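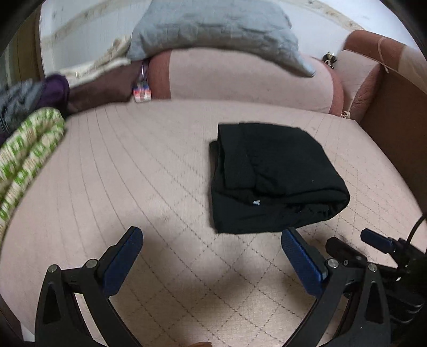
黑色抓绒衣洗完起球、还沾一身白毛,有救吗?

生活互助 > 衣物护理
提问人:半碗凉粉

各位好,急,趁午休打的,乱的话见谅。

去年冬天买了两件黑色的抓绒衣,一件Ellik的,一件杂牌。Ellik那件是全聚酯纤维,杂牌的吊牌早扔了,里面那个水洗标也洗得看不清字了,摸着像是混了点棉。穿了一个冬天没啥问题,到二月份开始不对劲,胳膊肘和两侧腰那块起了一片小球,特别是背包带子蹭到的地方。

然后上周更惨。我妈来住了几天,好心帮我把衣服一起洗了,跟一条白色的浴巾一锅。出来以后两件黑的全是白毛毛,拍也拍不掉,粘毛滚筒滚了大半卷纸,正面好点了,缝线里面和袖口还是一堆。又不好意思说她。

洗衣机是Stumia的滚筒,默认程序40度,转速我从来没调过,不知道多少。洗衣液就是超市那种大桶的,每次倒一盖。柔顺剂有时候放有时候不放,看心情。

想问的:
白毛怎么弄干净,重洗一遍有用吗,还是越洗越糟
起的球能不能用剃毛器,听人说剃了会越来越薄
以后到底怎么洗,要不要翻面,要不要网袋
柔顺剂到底放不放,网上说法完全相反

还有,家里没有烘干机,阳台朝北,冬天晾一件厚的要两天,有时候收下来一股闷味。这个顺便问问,不是重点。

预算有限,别叫我送干洗,楼下那家洗一件要34块,我那件杂牌才买成27……

补充一下:有人私信问是不是摇粒绒,应该是吧,就一粒一粒那种,里外都有绒,不是只有里面有。

灰灰的阳台

我来答一下,以前在洗衣店干过几年,后来不干了,说得不一定都对。

先说白毛。别急着下水。湿的时候毛会往绒里钻,你再洗一遍要是水里还有毛(滚筒的门圈里肯定还藏着一堆),等于白洗。顺序是这样:

先清洗衣机。门口那圈橡胶翻开,拿湿纸巾擦一遍,底下排水过滤器拧开倒掉。拧之前垫个盆和毛巾,会流水出来,别问我怎么知道的。然后空转一次,最高温度,什么都不放。

衣服这边,要等它干透了再弄。干的时候毛浮在面上,好弄。戴一副橡胶手套,就洗碗那种,手套稍微沾一点点水,甩掉,顺着一个方向从上往下捋。毛会搓成条掉下来。比粘毛纸快多了,也不费钱。缝线和袖口里面用旧牙刷,软毛的,从缝里往外挑。

捋完了再单独洗一次,两件黑的一起没问题,别的什么都别放。冷水或者30度,轻柔程序,多加一次漂洗。水多一点毛才冲得走,很多机器的快洗水特别少,不要用快洗。

起球。剃毛器可以用,但是摇粒绒跟毛衣不一样,本来表面就是一粒一粒的,你贴死了剃会把好的绒也剃掉,剃秃了一块就补不回来。要铺平,桌上垫本硬的书,剃毛器轻轻悬着走,不要压。缝线旁边和拉链旁边绕开,容易咬出洞。剃完肯定会薄一点点,一个冬天剃一两次没啥关系,别每周剃。

要是只有零星几个,拿小剪刀剪就行了,不要用手揪,揪一个带出来一撮。

以后怎么洗:
翻面,必须翻。拉链拉上,魔术贴粘好
深色绒的单独洗,或者跟不掉毛的化纤衣服一起,千万别跟毛巾、浴巾、棉袜子
30度以下
转速调到400到600,你那个Stumia面板上应该有个转速键,型号不同位置不一样,找找
桶里别塞满,一半多点就行,塞满了互相磨,球就是这么磨出来的
洗衣液半盖够了。倒多了漂不干净,干了以后绒发硬,更容易粘毛

网袋我个人觉得要,找个大的,细网的。小网袋塞一件厚外套进去团成一坨,反而洗不干净。

柔顺剂我的意见是不放。绒面糊上一层以后,吸汗排汗都变差。静电确实会少一点,这个是真的,所以网上两种说法都有道理,看你更在乎哪头。实在静电大,最后一次漂洗放一小勺白醋,晾干就没味了。

闷味那个:洗完不要闷在桶里,马上拿出来,抖开,用宽肩的衣架,领口和下摆撑开。两件之间隔开一个拳头以上。有风扇就对着吹,开最小档也行,比什么都管用。还不行就多脱一次水。低转速洗完是会湿一点,这个没办法两全,可以用干毛巾卷起来压一压……哦不对你那个是会掉毛的浴巾,换个旧T恤卷。

Sindorberg路人甲

楼上说得挺全的。补充一个,刚买的毛巾浴巾头几次掉毛最凶,自己单独先洗个三四次再说。

还有我的Pandey抓绒也起球,腋下那块,穿了才一个冬天。后来发现是里面套的那件粗毛衣蹭的,换了件滑的打底就好多了。楼主看看是不是背包带的问题,背带背面要是那种粗网布,磨得飞快,缝块光面布上去试试。

剃毛器我买了个23块的,能用,就是电池不禁用,刀头要经常倒,满了就不吸了。

不同意的一点是网袋,我用了感觉没区别,懒得用了。翻面是真有区别。

毛豆不加盐

直接丢了买新的,27块的衣服折腾啥

半碗凉粉(提问人)

谢谢各位!昨晚弄的,说下情况。

洗衣机过滤器打开吓死,一团灰毛加一枚硬币,还有一根发圈。水流了一地,垫的盆太浅了,应该垫烤盘那种扁的。

橡胶手套那招真好使,前胸后背十来分钟就捋完了,袖口慢一点,牙刷刷得手酸。现在凑近看还有几根,站远了看不出。单独洗也洗了,30度,转速找到了,在温度键右边,原来默认一直是最高那档,怪不得。

起的球先只剃了Ellik那件的左胳膊肘试水,还行,没秃。杂牌那件绒本来就稀,不敢动,剪刀剪了几个大的。

背包带翻过来看了,还真是粗网布。周末找块里布缝上去。

白醋没试,家里只有陈醋,应该不能用吧??

灰灰的阳台

陈醋别放!!有颜色有糖,会粘。去买瓶白的,几块钱。

过滤器以后一个月拧一次就行,毛不多的话两个月也可以。拧回去的时候看看那个胶圈有没有歪,歪了会漏,下次洗之前蹲下去看一眼地上。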